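3.2 The shared table and its objects

The second part of the study concerns the tables that stand in the open area of the office and belong to no single worker. In the first part (Section 3.1) we looked at personal desks, where each object has an owner and usually stays for months in the same place. A shared table works in a different way. People sit down at it for a short time, move what disturbs them, and leave. We wanted to know which objects remain on such a table and how the seats near it are chosen.

The observations were made at the Orkley building, on the floor rented by Nesari. The floor plan is open, and the tables have different sizes and shapes. At the beginning of August we gave a short form to the people who use the floor, and we asked them to name the objects they expect to find on a shared table. The most frequent answers were a telephone, a lamp and "nothing". Plants and flowers were named less often than we expected, although in the interviews many people spoke about them with pleasure.

Figure 4 shows one of the shared tables, which we call table C in the rest of the paper. It has rounded corners, and people may sit down from more than one side.

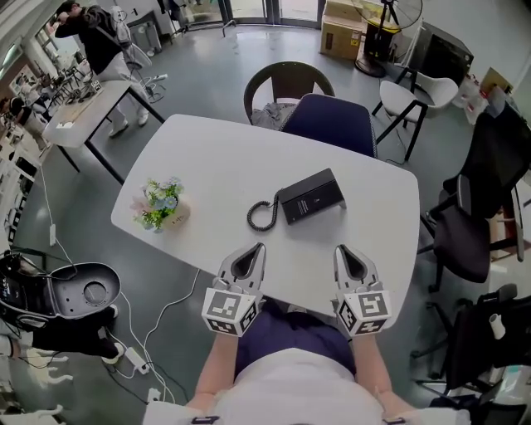 Figure 4. Table C with desk telephone and flower arrangement; chairs of several types stand near it.

Two points should be noted. First, the telephone is of the type with a coiled cord. In the interviews, some participants told us that they do not use a desk telephone any more, but they would not remove it from a shared table, as they do not feel they have the right to do so. Kovács called this "furniture by habit" in his earlier notes, and we keep the term. The cord was mentioned more often than the telephone itself. It takes space, and a person who wants to open a notebook must first push it to one side.

Second, the chairs do not form a set. Upholstered, molded and mesh chairs can be found in the same part of the room. The upholstered chair in navy blue stands close to the table, and a dark brown one with a curved backrest stands behind it. In the interviews people described the mesh chairs as "work chairs" and the others as "guest chairs", but they did not always follow this division. A participant who planned to stay for a long time would bring a mesh chair from another table, and often did not bring it back. For this reason the number of chairs at a table was not a good measure of its use, and we removed it from the analysis.

The distance between the table and the free floor behind it was also important for the participants. Those who chose the side facing the room said that they like to see who is coming. Those who chose the other side said that movement in the background makes them tired - one of them used the word "traffic" - and that they prefer to look at a wall. 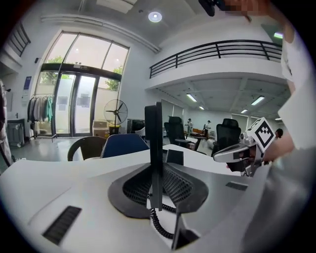 This preference was stable during the whole period. When we asked the same persons again after 18 working days, most of them gave the same answer, even if their team had moved to another part of the floor in the meantime. Antal suggests that the choice of side is learned at the personal desk and then carried to the shared table. We find this explanation reasonable, but our material is too small to confirm it.

A limitation of this part should be mentioned. The floor was furnished in several steps, and the older chairs were not selected for these tables. In a newly furnished office the difference between "work" and "guest" chairs may be weaker. We return to this question in Section 5, where the Orkley floor is compared with the office of Dönmez.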